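Veltosano 新闻稿
即时发布
2019年6月10日，Vidbridge

把厨房理顺，从水槽边开始：Veltosano 练习厨房在 Vidbridge 开放，家务课程“顺手”同步接受报名

Veltosano 今天在 Vidbridge 开放一间供居民上手练习的厨房，同时推出配套的家务课程“顺手”。课程讲的都是每天要做的事：锅用完放哪里，盘子怎么沥水，水壶该站在台面的哪一边，孩子想帮忙的时候给他什么活儿干。厨房由 Gaber 负责柜体与台面的安装，玩具蔬果和亲子练习部分由 Ludex 设计。我们筹备这件事已经有很长一段时间，能够在夏天到来之前把门打开，全体同事都非常高兴！

“顺手”每堂课120分钟，小班进行，学员全程站着做、动手做，中间休息一次。课程面向刚搬家的人、第一次独立生活的年轻人、家里刚添了孩子的父母，也面向做了几十年饭、想换一种摆法的老手。报名不设门槛，不会做菜也没有关系，因为课上基本不开火，重点放在做菜之前和做菜之后。

“大家谈厨房，总是先谈菜谱，再谈装修，”Veltosano 课程负责人 Rosalie Brunner 表示，“可是一天里头花在厨房的时间，有好大一块是在拿东西、放东西、洗东西、等它干。把这几步理顺了，人进厨房的心情都会变。我自己就是这么变过来的，所以我对这门课特别有信心。”

一间普普通通的厨房

选厨房样式的时候，项目组讨论过不少方案：有岛台的，有高柜到顶的，也有一整面开放层架的。最后定下的是很多人家里都能见到的L形布局，白色台面，白色地柜，银色长条拉手，靠墙是带大理石纹路的白色防溅墙面，地面是深浅相间的灰色条纹。我们希望学员一进来就觉得眼熟，课上学到的摆法，回到家里不用翻译就能用。

L形的一边留给锅具，另一边装双槽水槽，转角处放蔬果篮。学员站在转角前面，转个身就能在两边之间来回。这种布局的好处是步子少，麻烦在于转角容易变成“堆场”，什么都往里推，推进去就再也不拿出来。课程第一单元专门处理转角，我们给它起了个名字叫“请出来”：先把转角的所有东西搬到眼前，每一样都说得出用途，再决定哪几样可以回去。

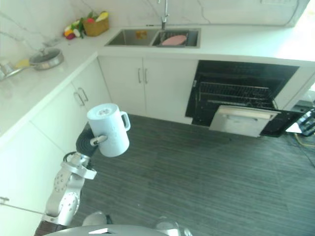
课上用到的物件一共33件，清单在报名后会发给学员。清单里没有稀奇的东西，平底锅、汤锅、盖子、带盖水壶、盘子、编织小篮、沥水架，都是厨房里的老面孔。我们刻意没有凑成一整套同色同款，现实生活里的厨房从来都是东一件西一件攒起来的，颜色不同、年头不同，照样可以排得好看，拿得顺手。

先说锅。平底锅配玻璃盖，是课上讨论得最热烈的一组。有人坚持锅和盖要分开放，盖子立着省地方；有人觉得盖在锅上最踏实，一次拿走，不会丢。课程不判输赢，两种放法都让学员试一遍，再让大家想想自家的柜子有多深、一星期用几次。课程只在把手这件事上有明确的建议：把手朝台面里侧或顺着台面摆，别横在人走路的地方。家里有小孩的，这一条请今天就照做。

再说水壶。水壶个头不小，又几乎天天用，收进柜子嫌麻烦，摆在台面上又碍事。试讲阶段，学员给水壶找的位置五花八门，有放水龙头旁边的，有放冰箱门口的，还有一位坚持放在餐桌上，理由是喝水的人自己会走过去。我们很喜欢最后这个答案！它提醒大家，一样东西的家不一定在它装满的地方，也可以在它被用到的地方。课上会请学员把水壶从水槽边拿到倒水的地方，走一走，看看中间要绕开什么，提手朝哪一侧才接得住，盖子在哪一步打开、哪一步合上。听起来琐碎，做过一遍的人多半会笑出来，原来每天都在多绕半圈。

水槽这一边

如果只能挑厨房里的一个角落来讲，Rosalie Brunner 会选水槽。她在 Veltosano 教收纳的这些年，登门看过的厨房很多，水槽一旦堵住，后面的每一步都会跟着停下来。

“水槽就像一家人的信箱，”她说，“谁都往里面放东西，总觉得会有别人来取。我最想教给大家的一个习惯特别小：走开之前，让其中一个槽空着。只要有一个槽能用，下一个进厨房的人就愿意动手。”

练习厨房装的是嵌入台面的不锈钢双槽，高高的水龙头立在两个槽中间，往哪边转都方便。课程中，大的一边用来洗，小的一边用来沥。沥水架直接搭在小槽这边，盘子上的水往下走，台面上就不必再铺一块总是潮乎乎的垫布。对于台面不宽的家庭，这个做法能让出一整块备菜的地方，也是试讲学员回去之后采用最多的一项。

沥水架怎么排，课上有二十分钟专门练习。大盘靠里，小盘靠外，杯子口朝下，刀叉单独成一堆，这是多数人已经知道的。练习的难点在于“留一格”：每次都给下一件东西留一个空位，架子就永远不会满到要玩叠叠乐。另外一个难点是收。很多家庭的沥水架其实成了第二个碗柜，同样的盘子从架子上拿下来用，用完洗好再放回架子上，柜子里的那一摞一年也没有人碰过。对此课程的态度相当宽容。如果家里人少，每天就用那么几件，让它们住在架子上也未尝不可，只是请把柜子里那一摞想清楚，是留给客人，还是送给更需要的人。

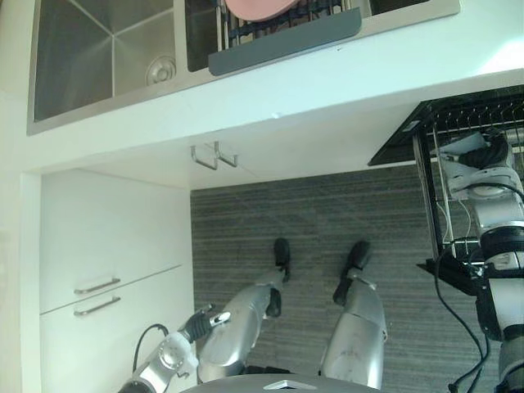
双槽水槽一角，深色沥水架搭在较小的槽上方，架上放着粉色盘子。

台面底下也有可以用的地方。台沿下方装两个小挂钩，占不了多少位置，用起来却很灵活。试讲时我们请学员各自提议挂什么，抹布、隔热手套、围裙、剪刀、孩子的小杯子，写满了一张纸。讨论之后大家比较认同的是：挂钩上只挂用完要晾的东西，剪刀一类还是收进抽屉稳妥。

柜门的练习放在课程后半段。学员先不开门，凭拉手的位置说出自己会把什么放在后面，再打开来看伸手够不够得着。水槽下面的柜子通常最乱，清洁剂、备用海绵、塑料袋、一只不知道配哪个盆的塞子，全在里面。我们的建议是分成“每天”和“每月”两组，每天用的靠门，每月用的靠里，清洁剂放在孩子够不到的地方，家中有幼儿的请另外加装柜门扣。

玩具蔬果，大人也在用

转角的编织小篮里装着玩具蔬果，篮子旁边还有一堆塑料的水果和蔬菜，红的、黄的、绿的、紫的，颜色热热闹闹，学员一进门往往先被它们吸引过去。玩具蔬果的练习由 Ludex 设计，最初是为亲子班准备的：孩子按颜色分，按“要洗”和“要剥”分，按“妈妈喜欢”和“爸爸喜欢”分，分完放回篮子，再由另一个孩子来猜分类的规则。

出乎我们意料的是，成人班也把它们用上了，而且用得相当投入。整理一篮真正的蔬菜，时间一长会蔫，掉在地上会碰伤，练习几轮就要换。玩具蔬果可以反复拿、反复放，摆错了重来也不心疼。学员用它们演练采购回家以后的头几分钟：袋子放哪里，先拿出什么，哪些进冰箱，哪些留在台面，哪些要先过一遍水。有一组学员为了番茄到底该不该进冰箱争论到下课，后来又在门口接着聊，我们都觉得这正是厨房该有的气氛。

Ludex 还为亲子班编写了一套简短的口令，例如“圆的先走”“长的躺下”“紫色请排队”。口令没有标准答案，家长可以随时改，孩子改得比家长还快。亲子班建议一名成人带一到两名孩子，孩子年满四岁即可参加，练习中不使用刀具，不接触热源。

从试讲听来的意见

在正式开放之前，Veltosano 在 Vidbridge 做过一轮试讲和问卷，共收到467份答卷。我们逐份看过，课程的许多细节都是照着答卷改的。

最常见的意见是“讲得太快”。原先的教案一堂课要走完整间厨房，学员刚把锅放好，下一个话题已经到了冰箱。现在的安排慢下来了，每堂课只讲厨房的一个区域，讲完留出时间，请学员画一张自家厨房的草图，把刚才练的动作在纸上走一遍。草图不收、不评分，画得歪歪扭扭也完全没有问题。

第二类意见关于家人。好几位学员写道，自己回家把台面整理好，第二天就被打回原形，问有没有办法让别人也配合。我们为此增加了一节“两个人的厨房”，鼓励学员带上同住的人一起来。课上两个人先各自摆一遍，互相不看，然后对照。通常会发现双方对同一样东西的想法差得很远，一个觉得平底锅就该放在台面上随手可用，另一个觉得台面上不该有任何锅。把分歧摆到台面上谈，比在家里一边洗碗一边生闷气要好得多。

还有一类意见我们读来格外开心，是学员写给其他学员的小窍门。比如买回来的新盘子先用一个星期，再决定它归哪一摞；比如睡前只收拾水槽，别的都留到早上；比如把最喜欢的那只盘子放在最容易拿的位置，哪怕它和别的盘子都不配套。这些窍门已经收进课程手册，手册首批印制799册，凡报名的学员人手一册，其余的放在练习厨房门口供居民取阅，取完再印。

关于安装

Gaber 承担了练习厨房的台面、柜体和水槽安装。施工从去年12月开始，中间停过几次，每次都是为了等课程组拿定主意。课程组对水龙头的位置改过两回主意，对拉手更是反复比较，最后选定长条形，手上沾着水或者拿着东西的时候，用一根手指也能勾开。Gaber 的安装师傅们对这些来来回回表现出了极大的耐心，还贡献了不少好点子，台面边沿的收口方式就是他们在现场提出来的。我们在这里郑重道谢。

台面和柜门统一用白色，课程组内部起初有人担心显脏。用过一段时间后，担心的人改了看法：脏了看得见，看见了就会擦，擦一次也就几秒钟。白色还有一个好处，锅、篮子、盘子和蔬果放上去都很醒目，讲课时学员站在后排也能看清哪件东西从哪里移到了哪里。

课程安排

“顺手”分为四个单元，可以连着上，也可以单独选。

单元一：转角与台面。内容包括“请出来”练习、锅与盖的摆法、水壶的路线。
单元二：水槽与沥水。内容包括双槽的分工、沥水架的排法与收法、台沿下的挂钩。
单元三：柜门后面。内容包括每天与每月的分组、水槽下的柜子、餐具的去留。
单元四：采购回家。内容包括蔬果分类、两个人的厨房，以及亲子班的口令练习。

学员请穿防滑的平底鞋，长发请扎起来，自己带一条抹布。其余用品由练习厨房提供。如果家里有一件总也放不好的东西，非常欢迎带来，课上会留时间请大家一起出主意。试讲时有人带来过一只特别长的擀面杖，还有人带来三个一模一样的漏勺，讨论都十分热烈。

练习厨房所在楼层有电梯，轮椅可以进入。台面高度固定，需要坐着操作的学员请在报名时注明，我们会提前备好合适的椅子和移动小桌。课程使用中文授课，手册为中文版，其他语言的版本正在准备中，何时印好会另行通知。

“我特别盼着第一批学员进门的那一刻，”Rosalie Brunner 说，“我会先请他们每人拿一样东西，放到自己觉得对的地方，什么都不解释。光是看大家怎么放，就能聊上半堂课。有些放法我想都没有想过，我到现在还在从学员那里学东西，家里的盘子都挪过好几回了。”

开放参观

除上课时间外，练习厨房也欢迎居民进来看看，试试沥水架，拉拉柜门，和当值的老师聊聊自家的难题。参观无须预约，团体参观请提前联系，以便我们错开课程。参观时可以触摸和移动所有课程物件，用完放回原处就好；要是您觉得原处不够好，请放到您认为更好的位置，并在门口的本子上写一句为什么。本子每周由课程组翻看，写得有道理的，下一周就照着摆。

关于 Veltosano
Veltosano 从事居家收纳与家务教学，课程涵盖厨房、衣柜、玄关和儿童房，以小班实操为主。

关于 Gaber
Gaber 从事厨房柜体、台面与水槽的定制和安装。

关于 Ludex
Ludex 为家庭和学校设计以日常物件为材料的游戏与练习。

媒体联系
Rosalie Brunner，Veltosano 课程负责人
采访与拍摄请提前联系练习厨房前台，希望旁听课程的记者请注明想听哪一个单元，我们会为您在台面旁边留一个位置，也欢迎您一起动手。

（完）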